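Ticket 494: Mini fridge in break corner "not holding cold"
Status: Open, waiting on reporter
Opened by: Ermelinda Cunha, front desk, Falcão building 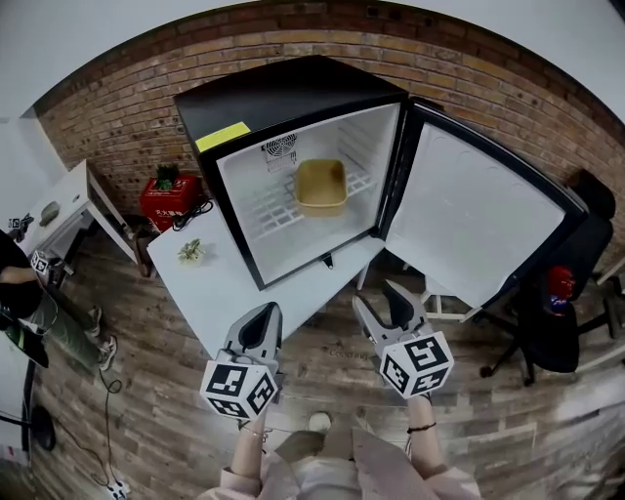 Shafiq Hettiarachchi
Facilities support, Ererbridge

First entry, Sunday, 9:40 a.m.

The report says the small black fridge by the brick wall is "completely dead" and has been for days. I have my doubts. This is the third dead appliance reported from that corner this year, and the first two were a kettle that wasn't plugged in and a lamp with no bulb. I'm keeping this log so we don't order a replacement on the strength of one complaint.

What's in it: one tan tray on the wire shelf, toward the back on the right. That's the whole load. The report mentions "all the lunches going warm." Ermelinda, whose lunches, and when? Please add that to the ticket if you know.

9:55 a.m.

Checked the outlet first with the tester. Live. Plug was fully in. Fine, so it isn't the kettle again.

Put my hand on the side of the cabinet and felt it humming. A fridge that hums isn't completely dead. Changed the ticket title from "dead" to "not holding cold," which is still only a claim at this point.

10:10 a.m.

Put a thermometer in the tray and shut the door. Will read it at noon and not before. Please do not open the door to see how it's going. I have taped a note to the wall.

12:10 p.m.

Thermometer says 10 degrees Celsius. That is too warm for milk, I'll give the report that much. It's also well below the room, which was 24 when I checked, so the thing is cooling, just badly.

Dial was set to 2. It goes up to 7. I asked who set it there and got the usual silence. Turned it to 5.

Reply from Ermelinda Cunha, 12:35 p.m.

It was on 5 last week and it was still warm, I turned it down because of the noise. It's on the ticket from Korau, the one that got closed. Could we please not close this one too? Also the lunches were mine and two from accounts, we took them out when the yogurt started smelling.

Shafiq, 12:50 p.m.

Found the Korau ticket. It says "customer advised to adjust dial" and then it's closed the same afternoon. No reading before, no reading after. I don't count that as a test of anything, but I also can't say you're wrong about 5, so we'll run it again with numbers.

Things I don't believe yet:

The door seal theory. Someone at Grivoneck suggested by phone that the seal is shot and offered to sell us a new one. They haven't seen the fridge. I closed the door on a strip of paper at the top, the bottom and both sides, and it gripped every time. If the seal leaks, it leaks somewhere I haven't tried.

The "needs a regas" theory, also Grivoneck. Nobody regasses a fridge this size for less than the price of another one, and I'd like to know why it was the first thing they said.

The "it's the fan" theory. There is a small round vent with a grille high up on the back wall, over toward the left. I held a tissue near it with the door open and the tissue didn't move. I don't know if a fan is supposed to run with the door open on this model, and the manual isn't in the drawer where the manuals are. So no verdict.

What I think is more likely: heat with nowhere to go. When I came in, the back of the cabinet was pushed up close to the wall. I've brought it forward on the white table by a hand's width. While I was there I moved the little green succulent-looking sprig farther along, clear of the side. If whoever is rooting it wants it somewhere else, go ahead, just don't put it behind the fridge.

3:15 p.m.

8 degrees. Better, not good. Could be the dial, could be the gap. I changed both, which was sloppy, and I'll have to put one back to find out.

Noise at 5 is noticeable from the front desk. Ermelinda is right about that part.

Next steps

Leave it on 5 with the gap overnight. Thermometer stays in the tray.
Ermelinda to read it first thing, before anyone puts food in, and write the number here. A number, please, "still warm" won't do.
If it's 5 or under, dial goes down to 4 and we read again at noon.
If it's over 5, I'll look at the vent with the power off.

Grivoneck quote for the seal is on hold until then. Ticket stays open.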